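About us

Hello, and thanks for having a look round. I'm Ilari Rautiainen, and Vonari is my small evening school for people who'd like to learn a language and have been putting it off. I started it in the back room of a bakery with one borrowed whiteboard and two learners, one of whom was my neighbour and only came for the buns (he stayed, and his Finnish is now very decent indeed).

We teach Finnish, Italian and Welsh. People ask why those three, and the answer is dull: those were the teachers I knew! I do the Finnish myself. I grew up speaking it at home and I still count in it when I'm cross.
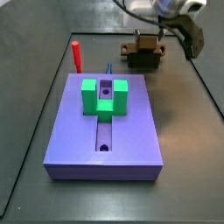

Page last changed: Sat 14 February

Classes are kept to nine people. We tried twelve one winter and I spent most of the term feeling I hadn't heard anyone speak, so back down it went. You sit round one big table, you talk from the first evening, and you make a lot of mistakes in front of people who are making the same ones. Grammar does come into it – I like grammar, I'd do a whole evening on the partitive if you let me – but we bring it in when somebody trips over it and wants to know why.

The Italian group is called Femalix, which was the name of their quiz team before they were a class, and they won't hear of changing it. They meet on the same evening as the Welsh beginners, so the kettle gets a hammering at half past seven. Bring your own mug if you're fussy about mugs.

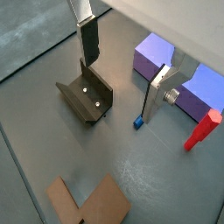
We also have the lending shelf, which I'm probably prouder of than I should be. It started as a box of my old paperbacks and has crept up to 2,000 books, plus comics, cookbooks and a worrying number of Finnish detective stories. Learners can take 2 at a time and keep them as long as they like within reason. My aunt's farming magazines are in there too, and they're better for vocabulary than you'd think.

If you've never learned a language before, come to Plirker, our free taster hour. There's one before every term and the next is in March. No homework, no test, and you can leave at the end without signing anything. If you did a bit at school and it's all gone rusty, Aoun is the refresher course, and it moves along at a fair old pace.

Fees are paid by the term, and if that's hard for you just have a quiet word with me and we'll spread it out. Parking is round the back, past the bins.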